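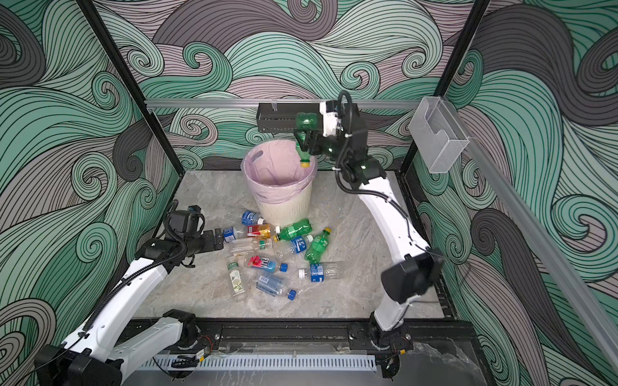

Where has Festell moved?

Festell has moved from its corner unit beside the Pranero bakery to the former print shop at 294 Hamdy Street, two blocks to the north. The new shop opened in May.

Readers of this blog will recall that Bouchra Filali founded Festell as a stationery counter, with a modest selection of hand-bound notebooks and linen goods. The original premises measured 347 square feet, and customers were frequently asked to wait outside on busy afternoons. The new address provides 1248 square feet on a single floor, with a separate room at the rear for bookbinding classes.

The range has been extended accordingly. Glazed stoneware from Sumow, a small pottery outside the city, now occupies the front window. Table linens remain available, as do the letterpress cards for which the shop first became known. Sowmya Murthy, formerly of the museum store, has been appointed to manage purchasing and is accepting inquiries from local makers by letter or in person. Samples should be brought before noon.

I visited shortly after the opening and purchased two soup bowls and a ledger with a gray cloth spine. Prices are slightly higher than at the former location, particularly for ceramics. Gift wrapping continues to be offered without charge.

Street parking on Hamdy Street is limited until 6 p.m. The public lot behind the post office is the more practical choice, and the side entrance to the shop can be reached from there without stairs.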